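Balinby Household Handling Project
Progress report to the Soltani Fund
Prepared by Macario Cortés, project lead
5/7/20

Status of the work

In the last report I wrote that the recording work in Onadia was going according to plan. For this period I can't write the same. We recorded 1771 demonstrations with the hand-held grippers, which is close to what we promised, but a part of them cannot be used in the present form. The cause is a mechanical fault that we should have found earlier. I describe it first and the other points after, as I think the Fund will want to know this before the rest.

The fault

Each hand-held gripper has two fingers that move on a linkage, and the joints of the linkage turn on small metal pivots. The gap between the fingers is read from the position of the linkage. On unit B, one of the pivots on the right side worked itself loose in the course of many openings and closings. The finger then had a small free play. It could move without the linkage moving, so the gap written in the recording was not the real gap.

With thick objects, such as a pillow or a folded blanket, the error does not matter much. With thin cloth it matters a lot. The robot arm in our laboratory, when it was trained with these recordings, closed its fingers above the cloth and lifted nothing. In several tests it also pressed too hard on the mattress before closing. At first we believed it was a problem of the training software, and we spent most of January looking there. This was a mistake of order: we should have put a gauge between the fingers on the first day.

We have gone through all recordings from unit B and marked 461 of them as faulty. They are kept in a separate folder and are not used for training. Recordings from unit A were checked in the same way and no play was found.

The conditions of the work

The tasks of this period are done in ordinary homes, with bedding, blankets, clothes and the small things that lie among them. The black cloth task is the hardest one for us. The cloth has little contrast in the camera and the operator must take it from a patterned sheet without taking the sheet also. It is exactly the kind of task where two millimeters of play spoil the result.

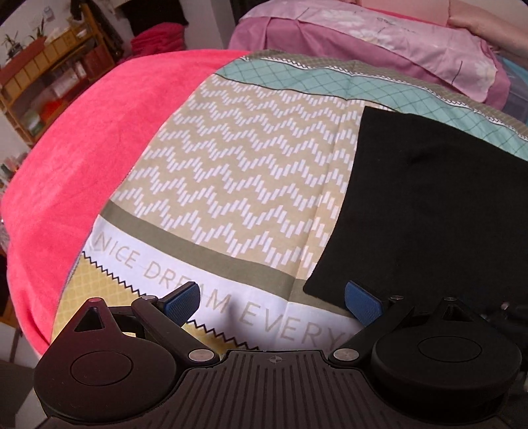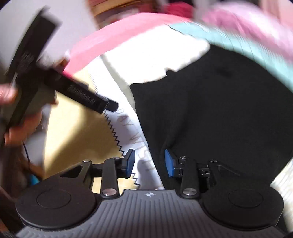 Hand-held gripper with the finger pads apart, black cloth to the right.

The safety matter

During the inspection of unit B there was also a small accident. One operator held the linkage with her left hand to feel the play, while her right hand was still on the trigger. The fingers closed and the skin of her thumb was caught between the arm and the housing. She had a blood blister and could continue the next day. No doctor was needed. I report it anyway, and it is written in our accident book with her agreement.

The linkage has openings where a fingertip can enter, and we had no rule about this. From now on:

Nobody touches the linkage while another hand is on the trigger.
Inspection is made with the gripper lying on a table and the trigger locked with the clip.
When two persons work at the same bed, the second person waits until the operator says "open" before reaching in.
The new operators read these rules aloud at the start of the training. It sounds like school, but two of them already asked good questions in this way.

What we have done about the pivots

All pivots on both units were taken out, cleaned and put back with thread lock. We then ran unit B on the bench for 705 open and close cycles, with a gauge reading before and after, and found no change. I don't consider this as a full proof. In a home the gripper is also bumped against bed frames and put in a bag, and the bench does none of this. For this reason every session now starts and ends with the gauge, and the reading is written at the top of the session sheet. If the two readings don't agree, the session is put aside the same evening.

Jindberg, who makes the linkage parts for us, proposed a pivot with a longer shoulder. We have asked for a set for one unit only – I prefer to compare it against the old type before we pay for more.

Can the faulty recordings be saved?

Partly, I think. The camera sees both finger pads all the time, so the real gap can be measured from the video. We tried this by hand on a few short recordings and it agrees well with the gauge when the pads are clearly seen. When cloth covers one of the pads it doesn't work, and of course this happens often in our tasks. I will not promise a number until the script is finished.

Effect on the plan and the budget

The training of the second model is moved by six weeks. The home visits continue without a pause, with unit A as the main unit. The repeated sessions can be paid from the travel line, where we have spent less than expected, so I don't ask for additional money in this report. I do ask the Fund to agree that the delivery of the thin cloth data is moved to the next period. The agreement says that a change of this kind needs a written answer from your side – a short e-mail is enough for us.

The gauge readings, the list of marked recordings and a copy of the accident book page are sent together with this report.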